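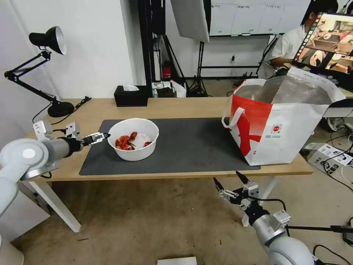
C'est quoi, le lag ?

Par Rhiannon Parry, 4 février 2023
313 partages | 2 commentaires

Tu joues en ligne. Tu appuies sur le bouton pour sauter, et ton personnage reste planté au sol. Puis il saute d'un coup, trop tard, et tombe dans le trou. Les joueurs disent alors que « ça lague ». Le mot vient de l'anglais « lag », qui veut dire retard.

Où se passe la partie ?

Quand tu joues seul, c'est ta console ou ton ordinateur qui calcule tout : les sauts, les points, les ennemis. En ligne, plusieurs joueurs doivent voir la même chose. Il faut donc un arbitre. Dans beaucoup de jeux, cet arbitre est un ordinateur placé loin de chez toi, qu'on appelle un serveur.

Prenons Wakitz, le jeu de course du studio Manalastas. Tu tournes à gauche dans la forêt de Zorwood. Ta console envoie un message au serveur : « je tourne à gauche ». Le serveur vérifie, note ta nouvelle position et l'envoie aux autres joueurs. Leurs consoles font pareil de leur côté, plusieurs fois par seconde.

Le temps du voyage

Ces messages voyagent très vite, mais pas instantanément. Si le serveur se trouve à 2 145 kilomètres, ils doivent faire tout ce chemin dans des câbles, puis la réponse doit revenir. Le temps de l'aller-retour s'appelle le ping. 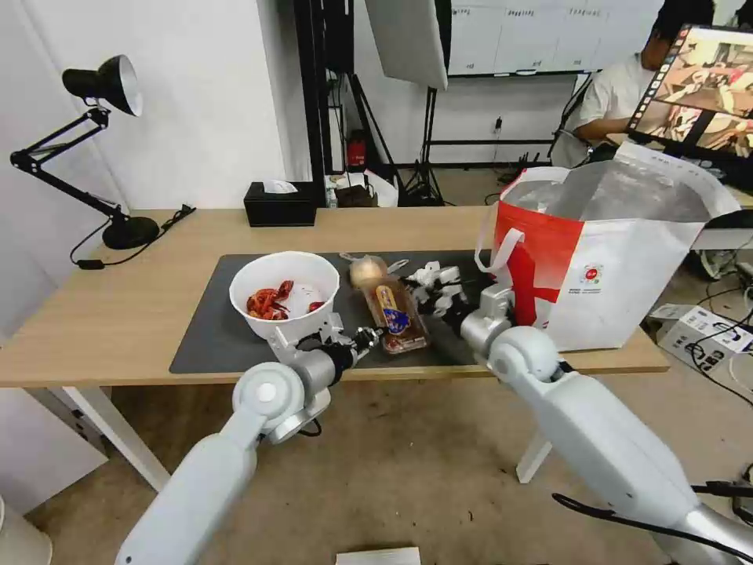 Le ping se mesure en millisecondes. Dans une seconde, il y en a mille. Avec un ping de 20, tu ne remarques rien. Avec un ping de 313, il se passe presque un tiers de seconde avant que la réponse revienne. Dans un jeu de cartes, ce n'est pas gênant. Dans une course, tu peux déjà être dans le mur.

Parfois, un message se perd en route. Le jeu ne sait plus où se trouve un adversaire et il essaie de deviner : si la voiture roulait tout droit, il la fait continuer tout droit. Quand le message suivant arrive et que le jeu s'est trompé, il remet la voiture à sa vraie place. C'est pour cela que tu vois parfois des joueurs se téléporter.

Lag ou ralentissement ?

On confond souvent les deux. Si toute l'image avance par saccades, même dans une partie sans Internet, c'est sans doute ta machine qui a trop de travail. Si l'image est fluide mais que les autres joueurs disparaissent et réapparaissent, cela vient plutôt de la connexion.

Que faire quand ça lague ?

- Rapproche-toi de la box, ou demande à un adulte s'il peut brancher un câble.
- Regarde si quelqu'un télécharge un gros fichier ou regarde un film à la maison. Tout le monde partage la même connexion.
- Dans les réglages du jeu, choisis le serveur le plus proche de chez toi, si c'est possible.

Il arrive aussi que le serveur lui-même soit débordé, par exemple le jour où un nouveau circuit sort. Dans ce cas, rien ne changera chez toi. Il faut attendre et réessayer plus tard.

© 2023 Kidalano. Tous droits réservés | Nous contacter | Retour en haut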